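Posted in September, by the Ollside kitchen account
Last updated 9:40 pm

ok kitchen counter thread. been promising this one for weeks. going to type fast because dinner is in the oven

1/ background for new people. we ripped out the old tile counters in spring. grout was a horror. every crumb I ever dropped was in there somewhere

2/ wanted one long run of stone wall to wall. no joins. had my heart set on it. drew it on the back of an envelope and everything

3/ first place we tried was Hoxha. nice showroom, great coffee. they took one look at our hallway and said a single piece that long is not making that turn. not happening. pick where you want your seam

4/ I did not want a seam!! went home and sulked

5/ second quote, Plovard. same answer, $693 more. so that settled that

6/ went back to Hoxha. they were very decent about it and did not say I told you so

7/ color. everyone online says white. white white white. I have seen what I do with turmeric. we went gray with the dark speckle

8/ best decision in the whole kitchen and I will argue with anyone. pepper, coffee grounds, toast bits, all invisible untill you put your hand on them

9/ yes that is also the downside. you have to wipe by feel. I do one pass with a damp cloth then run my palm over. palm finds everything the eyes missed

10/ ok the seam. people ask me about this more than anything so here goes

11/ two slabs, epoxy in the middle, tinted to match. the tint they brought the first time was too light. looked like a chalk line. I asked for darker, they came back and redid it, no charge

12/ darker was right call. with a speckle this busy a thin dark line kind of joins in with the flecks. a pale one jumps out at you from the doorway

13/ does it collect gunk? a little. flour mostly. and whatever was in that sticky jar of date syrup. soft toothbrush, warm water, drop of dish soap, go along it not across. takes a minute

14/ DO NOT pick at it with a knife. I know you want to. I wanted to. the fabricator saw me looking at it and said please dont

15/ no bleach on it either. no vinegar, no lemon cleaner. boring soap. the guy was very firm on boring soap

16/ also don't put a hot pan down on it, trivets live by the stove now. I bought a cheap pair and use them constantly

17/ ok the polish question. we got glossy. my sister in law got matte from the same place and hers shows every fingerprint. mine shows every streak. pick your suffering

18/ streaks: microfiber, almost dry. if the cloth is dripping you are just painting. I use the Vuvine cloths, the thin ones, wash them without softener or they go useless

19/ back edge by the curtain is the shiniest part, the pale fabric reflects in the stone. I love it. my mother thinks it looks permanently unwiped. she has wiped it many times

20/ about the curtain. yes a curtain right behind a counter. yes I know. blinds were going to be $372 and I had fabric. it goes in the wash every couple weeks and thats fine

21/ costs since you will all ask. slab and fitting came to more than I wanted, I'm not posting the whole invoice. I'd put aside 2,000 for "extras" and we used every bit. $855 of that was moving the plumbing over. plumbing! for a sink that moved the width of a cereal box

22/ what I'd do different. ask to see where the seam lands BEFORE they cut. put tape on the old counter. live with the tape a few days. chop an onion there. if you keep chopping right on the tape, move the tape

23/ we did the tape thing and shifted ours after two days, so glad. it was going to land right where I roll out dough

24/ and now I roll dough straight on the stone, well away from the join. no board. scrape, soap, dry. done

25/ big thing though is just keeping it clear. the old tiles were so ugly I piled stuff on top to hide them. mail, keys, bananas, a drill for some reason. now the rule is mail goes in the drawer and the toaster goes back in the cupboard when its cool

26/ rule holds til thursdayish energy sets in. you know the feeling. end of the week, everything lands on the counter again

27/ fix for that is a ten minute reset after dinner. clear, wipe, palm check, dry. phone timer on. when it rings I stop even if I'm not finished

28/ ok oven is beeping, hang on

29/ back. lasagna fine. corners a bit dark, which are the good bits anyway

30/ someone asked do I regret not getting the single piece. first month yes. now I forget the line is there til I'm cleaning it

31/ somebody else asked about sealing. ours is the engineered kind and they told us don't bother. check with whoever sold you yours, the natural stuff is different

Comments

palm check is genius, mine is speckled too and I keep finding sugar

how dark did you go on the epoxy? ours looks white and its driving me nuts

team matte here, your sister in law has my sympathy

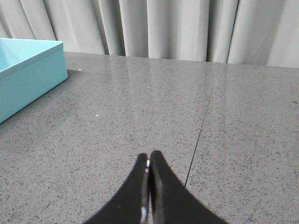 32/ for the epoxy question, we went nearly as dark as the darkest flecks. ask them to mix a blob and let it set on an offcut first, it can change a bit as it cures. next thread is the drawers, bring snacks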